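Every November the robotics club at Hesurcombe gets to pick its own project, and every November some parent writes to ask why it isn't a rocket. This year the students picked scooping a litter box. I have had the email. I'd like to defend the litter box.

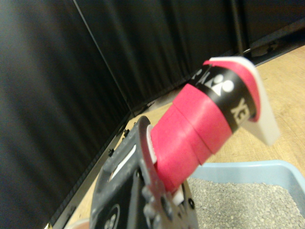
My co-coach, Ettore D'Amico, wanted the Kerslake maze again, on the grounds that we own the maze. But a maze holds still and has right angles. Litter slides around, hides things and has no opinion about your code. A sophomore who can get a scoop level over a tray has learned more about wrists than I did in four years of college. 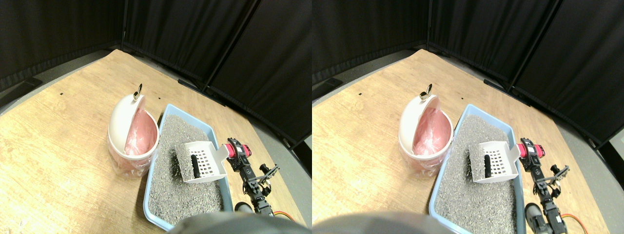 ## On trophies

The Lastlow regional gives out 32 of them. With 31 teams entered, you see how hard it is to go home sad. Our kids would rather have a trash bin with the lid up and something to put in it, and I'm with them.

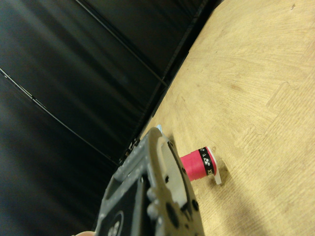 Hafiz Pattinasarany, a junior, keeps the log, which has passed 4,000 lines and contains the word "again" more than I would like. I'd hand it to any college that asked. The rocket people are welcome to read it too – it's in the lab, next to the maze.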